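Keeping the bench clear at Tollcombe

The workshop at Tollcombe has one table that everyone wants. It is white, with a faint gray square grid printed across the top and a pale wooden rim, and for the past two years the same person has been in charge of keeping it usable. We met there in April to talk about how a shared room gets tidied, and who ends up doing it.

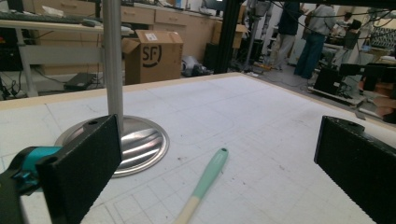

"People think the job is cleaning," she says. "Most of it is deciding where things live. If a thing has no place, it goes on the table, and then somebody puts another thing next to it."

Before the present arrangement, the room ran on a sign-up sheet and good intentions. Tools were kept in whatever box they had arrived in. When she took over, she spent her first month emptying those boxes and writing down what was in them. The list came to 296 items. She gave away the duplicates, threw out what was broken, and put labels on what was left.

"I wanted a label on everything. I've backed off a bit," she says. "A drawer that says 'tape' is useful. A drawer that says 'small parts, assorted' is just a drawer."

The grid was her idea. A plain white surface shows dirt, but it doesn't help you line anything up, and people had been drawing pencil marks on the old top and leaving them there. She ordered the new one from Bidico after comparing prices for several weeks. It took 60 days to arrive.

She wipes it with a damp cloth and a little dish soap. Specks and smudges come back quickly, and she has stopped chasing each one. Solvents stay away from it, after a bad experience with the ink on a sample piece.

Her rule for the table is short: what you bring to it, you take away from it. Stands are the usual exception. A stand with a heavy round base is awkward to carry, and she would prefer it stay where it is than have it dragged over the print. Things with long handles are the ones she finds most often.

"They don't fit in the drawers the way you'd like," she says. "You put them in at an angle, the drawer doesn't close, so out they come again. I need a rail for them on the wall. It's been on my list since last year."

The other problem is cardboard. Deliveries get opened on the floor, and the boxes stay there with their flaps up. She lets a box stay for a week in case something has to go back. After that she flattens it, whoever it belongs to.

"I did flatten one too early once – it was a return to Zeltau, and I had to find another box the same size. Now I write the date on the side."

Cables are lower on her list. She has tried ties, clips and a plastic channel made by Lobo, and went back to ties. The channel looked better, but every change meant taking the whole run apart.

The refit, with the table top and new drawer dividers, cost $2,479. The dividers were $134 of that, and she says they have made more difference than anything else she bought.

Asked what she would do with more money, she thinks for a while. "Another table," she says. "Then I'd have two to clear."

Contact us | © 2026 Tollcombe Workshop | Back to top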